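LISTA DE COMPROBACIÓN DE SEGURIDAD E INSPECCIÓN
Puesto bimanual de manipulación de piezas blandas — Planta de Foltdale
Documento previo a la aprobación de la partida de equipamiento
Expediente: 442
Fecha de la inspección: 7/5/22

Objeto

La presente lista recoge el estado del puesto existente y los comentarios que deberán tenerse en cuenta en la adquisición del segundo puesto, previsto para el centro de Nustby. Los puntos marcados como «Con reservas» obligan a incluir una partida específica en el presupuesto. Los puntos marcados como «Pendiente» impiden la firma del pedido hasta su resolución.

1. Pinzas y elementos de agarre

1.1 Dedos de la pinza adecuados para piezas de superficie irregular. CONFORME.
Comentario: las piezas de ensayo son hortalizas y frutas artificiales. La oferta deberá incluir un juego de dedos de repuesto por brazo.

1.2 Fijación de los dedos revisada con el equipo desconectado. CONFORME.

1.3 Superficie de trabajo limpia antes de iniciar la tarea. CON RESERVAS.
Comentario: se aprecian motas oscuras en el tablero. Se incorporará la limpieza al procedimiento de inicio de turno.
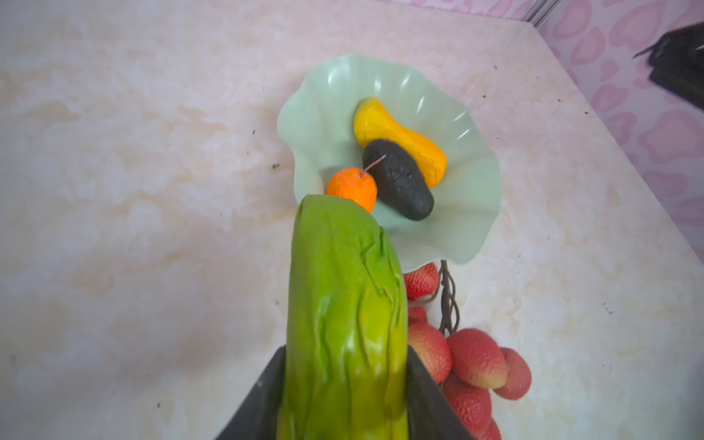 1.4 Fuerza máxima de cierre documentada por el proveedor. PENDIENTE.
Comentario: Barkance ha remitido la ficha comercial, pero no el certificado de ensayo. Se solicitará por escrito antes de comparar su oferta con la de Chuang.

2. Estructura y cerramiento

2.1 Perfiles de aluminio y escuadras sin holguras. CONFORME.

2.2 Paneles laterales y posterior bien sujetos. CONFORME.
Comentario: el revestimiento estampado en rosa no afecta a la evaluación mecánica. Para Nustby se admitirá cualquier acabado, siempre que el proveedor no facture el estampado como suplemento.

2.3 Protección del lado frontal. CON RESERVAS.
Comentario: el cerramiento cubre tres lados. La evaluación de riesgos deberá determinar si el frente requiere barrera física o basta con un dispositivo de detección. Ambas opciones se presupuestarán por separado.

2.4 Placas de montaje de los brazos atornilladas al carril delantero. CONFORME.
Comentario: se exigirá el par de apriete en la documentación de entrega.

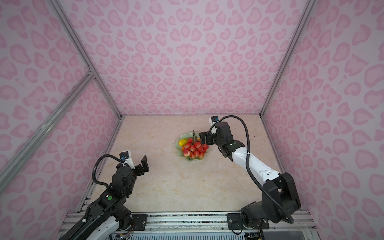 2.5 Distancia suficiente entre brazos para el mantenimiento. CONFORME.
Comentario: la medición se repetirá en Nustby, donde la sala destinada al puesto es más estrecha. El plano de implantación figurará como anexo del pedido.

3. Cableado y alimentación

3.1 Cables de las cámaras de muñeca sin tensión en todo el recorrido del brazo. CON RESERVAS.
Comentario: los cables describen arcos amplios por fuera de los brazos. Se recomienda presupuestar guías de cable para las 2 unidades y un juego adicional en almacén.

3.2 Conductores de la base protegidos. CON RESERVAS.
Comentario: hay hilos de color visibles junto a la base del brazo izquierdo. Se instalará canaleta cerrada. El coste se imputará a mantenimiento y no a inversión.

3.3 Indicadores luminosos verdes visibles desde la posición del operador. CONFORME.

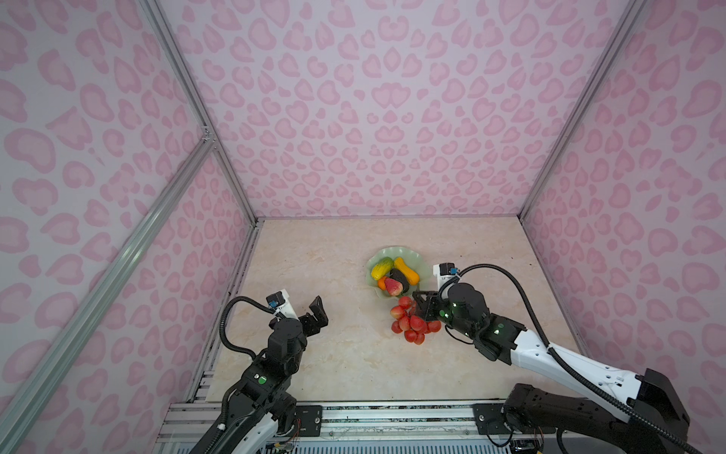
3.4 Parada de emergencia al alcance del operador e incluida en la oferta. PENDIENTE.
Comentario: la oferta de Chuang la menciona como opción. Este servicio entiende que no puede tratarse como tal — deberá figurar en el precio base.

4. Planificación y presupuesto

4.1 Plazo de entrega compatible con el calendario de obra. CONFORME.
Comentario: Chuang ofrece 7 semanas desde la confirmación del pedido. La puesta en marcha en Nustby deberá quedar concluida en diciembre.

4.2 Vida útil estimada de los consumibles. PENDIENTE.
Comentario: el registro interno de Foltdale acumula más de 71 jornadas de uso, periodo insuficiente para fijar una tasa de reposición. Se mantendrá una dotación provisional.

4.3 Formación del personal incluida en el contrato. CON RESERVAS.
Comentario: la oferta cubre la formación inicial, pero no la de incorporaciones posteriores.
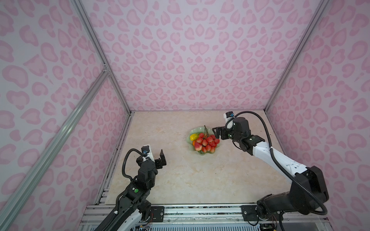 Elaborado por: Servicio de Prevención y Equipamiento, Planta de Foltdale

5. Resolución provisional

El puesto de Foltdale puede continuar en servicio con las medidas indicadas en los apartados 1.3, 3.1 y 3.2. La protección frontal se revisará conforme al apartado 2.3.

Para el puesto de Nustby se propone reservar la partida de equipamiento y aplazar la firma hasta recibir la documentación de los apartados 1.4 y 3.4. Las guías de cable, los dedos de repuesto y la formación complementaria se consignarán en líneas separadas del presupuesto. La dotación provisional de consumibles requerirá el visto bueno de Compras.

Copias: Compras, Mantenimiento, Dirección de Planta.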